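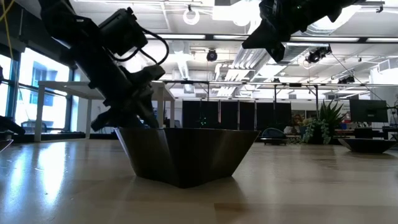 Question for the project: can a machine do the boring half of a dishwashing job yet? Not the washing part, machines have done that for ages. The picking up, sorting, stacking, putting away. Our group (three of us, Bonifacio Montoya wrote most of this section) started from the shop floor side, because that's where somebody pays for it. A bowl is the first thing everyone tries and it's harder than it looks - the fingers have to go down past the rim, so the camera loses the tips right when you need them. Dark shiny finish doesn't help either, depth sensors hate it. Flat sides are kinder than round ones, at least there is a plane to press on.

1. What we looked at

We made a list of chores first. Clearing a table, sorting by size, stacking, wiping, loading a rack. Then we threw out wiping (no time) and loading a rack (no rack). So what's left is dishes on a table. We read what we could find on it and asked people who do the job for money.

For the second part we talked to the kitchen manager at Godard, a canteen in Bruvville that serves 200 lunches a day. She was not impressed by our plan but she was nice about it. Her numbers: in May they handled 3,437 side dishes and broke 9. So any machine has to beat a very low breakage rate, and also be quick. A new hire gets 60 seconds to clear and stack a full table. That became our target.

2. Why small dishes are worse than big ones

Big plates all stack the same. Small ones come in every shape and people mix them up. The gripper needs a different approach for a wavy edge than for a flat plate with almost no height, where there is nothing to get under. Humans slide a flat plate to the table edge and pinch it there. We dont think about it. A robot has to be taught the slide as its own move. 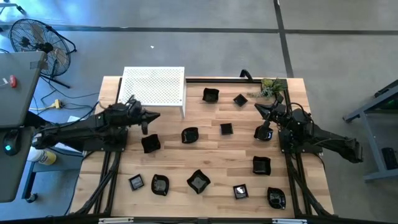 Two arms should help, one holds and one places. But then they need to stay out of each others way, and handing over a dish in mid air is a whole other problem. With the arms facing each other the middle of the table is shared space, so either they take turns (slow) or you plan both together (hard).

3. Answer so far

Household: no. Too many kinds of dish, plus food, kids, cats, wet counters.
Shop floor: partly. If the dishes are known ahead and come clean, sorting looks doable. Stacking mixed shapes, we would say not yet, not at canteen speed.

Still to do - cost section, compare with the conveyor system from Jornotura, fix the refernces. Requena chapter moved to the appendix.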